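과목: 생활환경 조사 실습
2018년 1월

# 학생 기숙사 공동 부엌의 음식물 쓰레기 조사

## 1. 조사를 시작한 이유

저는 Hovard 기숙사에서 두 학기를 살았습니다. 공동 부엌을 사용하면서 먹을 수 있는 음식이 쓰레기통에 들어가는 것을 자주 보았습니다. 특히 빵과 삶은 쌀이 많았습니다. 그래서 이 보고서에서는 어떤 음식이 왜 버려지는지를 알아보려고 합니다. 한국어로 긴 보고서를 쓰는 것은 처음이기 때문에 표현이 어색한 부분이 있을 수 있습니다.

## 2. 조사 방법

조사 장소는 Hovard 기숙사와 Kokby 기숙사의 부엌입니다. 두 곳에서 각각 한 개의 부엌을 골랐습니다. 기간은 19일이고, 매일 저녁에 음식물 쓰레기통의 무게를 재었습니다. 무게를 잰 다음에 내용을 네 종류로 나누었습니다. 종류는 빵과 곡물, 채소와 과일, 고기와 유제품, 기타입니다. 커피 찌꺼기와 달걀 껍데기는 먹을 수 없으므로 계산에서 뺐습니다.

설문지도 만들었습니다. 학생 29명이 대답을 해 주었습니다. 질문은 장을 보는 횟수, 냉장고를 쓰는 방법, 음식을 버린 이유에 대한 것이었습니다. 이름은 쓰지 않게 하였습니다.

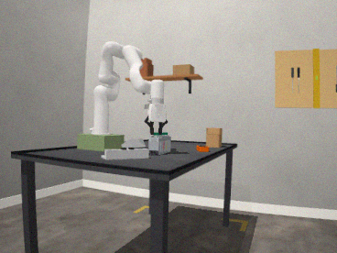

설문지는 처음에 영어로만 썼는데, 질문 하나의 뜻이 분명하지 않아서 다시 고쳤습니다. "남은 음식"이라는 말을 어떤 학생은 접시에 남은 것으로, 어떤 학생은 냉장고에 있는 것으로 이해하였습니다. 고친 설문지에서는 이 두 가지를 따로 물어보았습니다.

## 3. 결과

Hovard 부엌에서는 빵과 곡물이 가장 많이 버려졌습니다. Kokby 부엌에서는 채소와 과일이 가장 많았습니다. 고기는 두 곳 모두 적었는데, 값이 비싸기 때문에 학생들이 조심해서 사는 것 같습니다.

가장 많은 양이 나온 날은 Hovard의 일요일이었고 1033그램이었습니다. 그날은 방을 옮기는 학생이 있어서 냉장고 한 칸을 비웠습니다. 이 값을 평균에 넣을지 고민하였지만, 실제 생활에서 일어나는 일이므로 넣었습니다.

설문에서 가장 많이 나온 이유는 "포장이 너무 크다"였습니다. 혼자 사는 학생은 큰 빵 한 봉지를 다 먹기가 어렵습니다. 그다음 이유는 "냉장고 안에 있는 것을 잊어버렸다"였습니다. Kokby의 냉장고는 깊어서 뒤쪽에 있는 음식이 잘 보이지 않습니다.

## 4. 생각할 점

Krajewska 거리의 가게에서는 채소를 낱개로 살 수 있지만, Hovard에서 걸어가기에는 조금 멉니다. 가까운 Catau 마트는 대부분 묶음으로 팝니다. 그래서 학생의 습관만 문제라고 말하기는 어렵다고 생각합니다.

해 볼 수 있는 방법으로는 냉장고에 함께 먹는 칸을 만드는 것이 있습니다. 그 칸에 넣은 음식은 누구든지 먹어도 됩니다. 날짜를 쓰는 스티커도 같이 있으면 좋겠습니다.

## 5. 부족한 점

부엌이 2곳뿐이어서 모든 기숙사에 대해 말할 수는 없습니다. 또 무게를 재는 것을 학생들이 알고 있었기 때문에 평소보다 적게 버렸을 수도 있습니다. 4월에는 같은 방법으로 Kokby의 다른 층 부엌을 조사하려고 합니다.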